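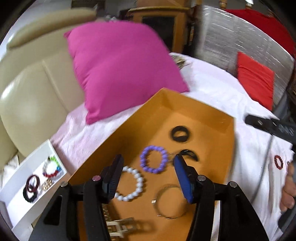
Figure 4.1 Bracelets in a shallow cardboard tray.

Chapter 4
Who Owns the Format?

Every few months someone claims to have invented a television programme that somebody else has put on air. The claim usually comes with a short document, a date and a good deal of anger. Courts have heard it so often that a student might expect the law to be settled. It is less settled than the textbooks like to pretend, this one's earlier edition included.

Begin with what is being claimed. A format is the plan of a show: the order of the rounds, the way players are knocked out, the catchphrase, the look of the set. The trade buys and sells such plans every October as if they were parcels of land. Whether a judge would see any property in them is another matter. Copyright protects the way a thing is expressed. It has never been fond of protecting a list of rules, and calling the list a "bible" does not change what is written in it.

Take the dispute that runs through this chapter. Rostislav Vaněk sent the production company Lukáč a proposal for a quiz called Titivari, in which two families bid against each other for questions. It ran to 43 pages. Lukáč turned it down, and later sold a series called Dutska to the broadcaster Stanar, which ordered 52 episodes. Dutska also had two families and also had bidding. Vaněk said it was his show. Lukáč said that families and bidding were both older than television.

Both sides were partly right, and the reader should be wary of anyone who finds the case easy. Cormac Phelan, whose notes on the dispute are often quoted, thinks the length of the proposal helped Vaněk – the more detail, the stronger the claim. I doubt it. Much of that detail never reached the screen, and a long document that was mostly ignored is weak proof of copying.

We shall look first at copyright, then at breach of confidence, and last at implied contract, where claimants tend to do rather better. Before reading on, write down which features of Titivari you would call an idea and which you would call expression. Keep the list. You will probably want to change it by section 4.3.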